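Gosadell Manipulation Group
Minutes, 04/12/2023

Present: Milagros Ortuño (chair), Adanech Fikre (minutes)
Apologies: Vidal site

1. Minutes of the last meeting
Accepted with one fix: the Clerero count should read 313 episodes.

2. Sorting task, bottles and cans
Adanech reported on the remote-control demos for Hovitton. Each episode is one pick and one drop into a bin. She has been closing the fingers low on the label and keeping the cap in view of the wrist camera. 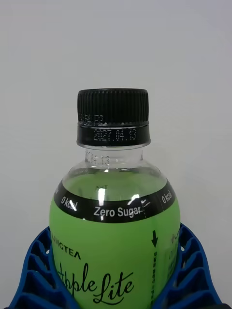
Milagros asked that operators pause before lifting. Several episodes in the last batch go from grasp to lift with no stop, and the trained policy copies this. Agreed to redo 50 of them. Adanech will mark the bad ones in the log first.

3. Table layout
Bins stay at the back, gray on the left and yellow-green on the right. Bottles go in the yellow-green bin. Cans may start on their side, at any angle. Tape marks are not to be moved without a note in the log.
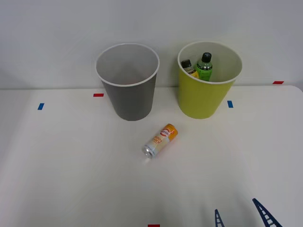 4. Hand guiding
Milagros tried moving the arm by hand for the can pick. Faster to learn, but her arm showed up in the fixed camera. Left open until March.

5. Target
Stays at 2,000 episodes, 2 operators.

Actions
AF: mark and redo 50 episodes
MO: write up the pause rule, send to Vidal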